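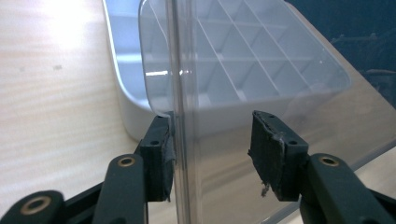
The sign ordinance in Durkholm

I said last month I would write something about the sign ordinance once the town council had dealt with it. They have dealt with it now, in the sense that they have sent it back to be rewritten, so I will put down what I think while I still remember the meeting.

The proposal was two paragraphs long. Any store or restaurant inside the town line would have to put its name and its main line of business in English, in letters at least as large as those of any other language on the sign. Existing signs would have had until January to comply. After that there would be a fine, repeated each month.

When it was introduced, the council member behind it said it was a public safety measure. The fire department needs to be able to find a building. I have some sympathy for this, but fire trucks in Durkholm go by street number, and there was already a rule about street numbers. Half the buildings on Craddock Street ignore it, including the one I live in. If safety was the concern, enforcing that rule would have been cheap and I would have had to go out and buy two numerals.

The first version of the speech did not last anyway. By the second reading it was about "the feel of downtown," and by the third it was about people who had lived here all their lives and did not feel at home on their own main street.

There are nine stores it would have applied to. I walked past all of them on the way to the meeting, which takes ten minutes. Four of them already have the English on the window in smaller letters. One is a travel agency that has a picture of an airplane. The one everybody was talking about is Rustedska, the grocery at the bottom of Craddock Street, because it has the biggest sign and because it took over the lot where the hardware store was. The sign says Rustedska and nothing else. I have never met anyone who went in looking for a haircut. There are onions out front.

I should say that I shop there, so I am not neutral. I shop there because it stays open until nine at night and the supermarket out by the highway doesn't feel worth the drive for a carton of eggs. I don't have a story about being taught to cook by the people behind the counter. They ring up my eggs and say thank you. I like it as a store, and I think a person should be able to like a store on that basis.

This is the thing that bothered me most at the meeting. The people who spoke against the ordinance, and I was on their side, kept bringing up how wonderful the owners of these stores are. They sponsor jerseys. They gave out water when the main broke. One of them has a daughter who plays in goal for the high school and made all-county. All of it is true, and I understand why people said it. But I sat there thinking about the travel agency, which as far as I know has never sponsored anything, and whose owner is kind of rude. He ought to be able to keep his sign too.

If a family has to have a goalkeeper in it before we think it can be left alone, then we have agreed with the other side about most of it. We are just arguing about who gets a pass. People in this town cheer hard for that girl, and they should, she's very good. Some of the same people had their names on the petition. I don't think they saw any conflict between the two, and I have been trying to work out how that goes in a person's head. My best guess is that they put her in one box and the sign in another. 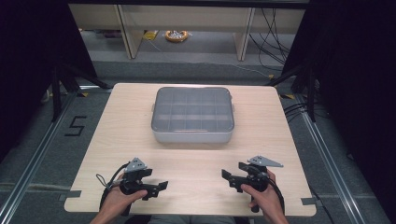 Nikanwood Soccer Club, Sunday Adult Division

For anyone who has come to this from the club page and was hoping for lineups, those are posted separately. I write these for the club site and they let me write about whatever I want as long as I keep the language clean. None of this is the club's position. The club doesn't have one, and I don't think it needs one.

It did come up at practice, though. Our team has players from Nikanwood and from Durkholm, and the Nikanwood half thought the whole thing was very funny, since they have had signs in three languages over there for as long as I can remember and the only complaint I ever heard was about one that blinked. The Durkholm half was quieter. Two of the guys had signed the petition in favor. One told me he signed because his mother asked him to. The other said he just thinks people should make an effort. I asked him who it was he thought wasn't making one, and he said he didn't mean anybody on our team. Then we did corner kicks.

I don't want to be unfair to him. He drives a teammate home every week, well out of his way, and that teammate's father owns one of the nine stores. I think if you had asked him to walk into that store and tell the father to take the sign down, he would have refused. Signing a sheet on a clipboard outside the post office is a lot easier. You don't have to look at anyone.

About the petition. It had 134 signatures, and this was read out at the meeting as if it settled things. The ward has 800 registered voters. I am not claiming that everybody who didn't sign was opposed. Most of them probably didn't walk past the post office that week. But it was described more than once as "the voice of the community," and the clerk wrote that phrase into the minutes without quotation marks. I have asked for that to be corrected. I haven't heard back.

The council talked for a long time about letter height. Someone wanted to know whether a word counts as English if it is a name, and what happens to the pizza place. The town attorney said she would not want to defend the ordinance as written. After that the energy went out of the room, and it was sent back with no vote on the substance. Some people I was sitting with took this as a win. I'm less sure. Nobody on the council said it was a bad idea. They said it was badly drafted, and a thing that is badly drafted can be drafted again.

The new version is supposed to come up in the spring. Public comment is three minutes each and you have to put your name on the list by the door before it starts, which I didn't know, so I didn't get to speak. I plan to be there early next time.

I did buy the numerals for our building. They are on the door now, a little crooked.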